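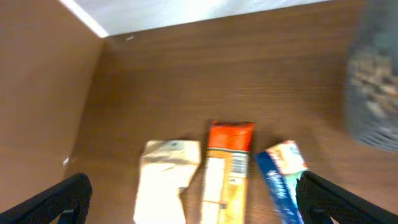 November 2024
By Niskanen

Wood-grain finish

A wood-grain finish is any surface made to show the lines and colour of timber, whether or not there is timber under it. The term covers printed films, papers set in resin, painted graining and thin slices of real wood glued to a cheaper core. Sellers tend to use it loosely, and a buyer who reads "wood finish" on a tag has learned very little.

Origins

Painting plain boards to look like costlier ones is an old trade. Grainers worked with combs, brushes and rags over a coloured base coat. Claims that the best of them could fool a cabinetmaker are often repeated and seldom backed up. Printed patterns took over much of the work once they could be pressed onto board in large sheets.

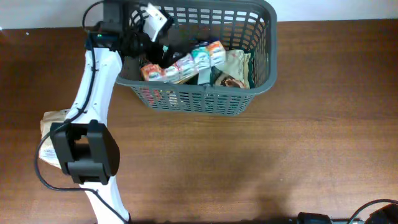
Printed patterns

A printed grain comes from a picture of real timber, repeated along a roll. The Jirnport pattern book, often cited by collectors, lists 28 designs under names such as "Coast Walnut" and "Harbour Oak". At least three of these look to be the same design in different colours. The book gives no species for any of them, so the names should be treated as advertising.

Repeats are the usual giveaway. If the same knot shows up twice on one surface, the grain is almost surely printed. The test doesn't work the other way, as a small panel may be cut from a single stretch of the pattern.

Claims about wear

Makers have long said their finishes resist scratches, heat and stains. Sallus advertised a tabletop film as good for over 33 years of household use, a figure that sits oddly with the firm's three-year warranty. No test results were printed with the claim.

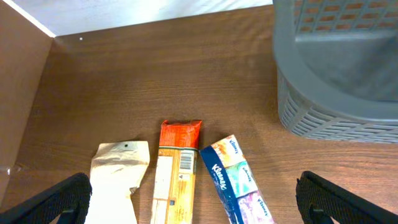

Edges usually fail before the face does. Water gets in at a seam, the core swells and the top layer lifts. Real veneer can suffer the same way, though a thick one may be sanded and refinished. A printed layer can't be sanded without losing the pattern.

Naming disputes

Clolo, a furniture seller, dropped the phrase "genuine walnut look" from its February catalogue after complaints from customers. The replacement, "walnut character", is hardly clearer.

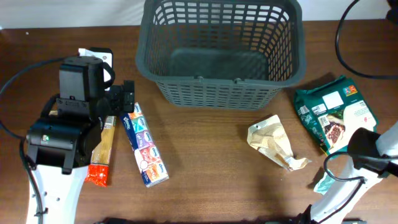 Some writers argue that such labels harm no one, given the low prices involved. That may hold for a cheap shelf. It is harder to accept for a dining table priced close to solid timber, where the wording is doing a good part of the selling.

See also: Graining; Laminate; Veneer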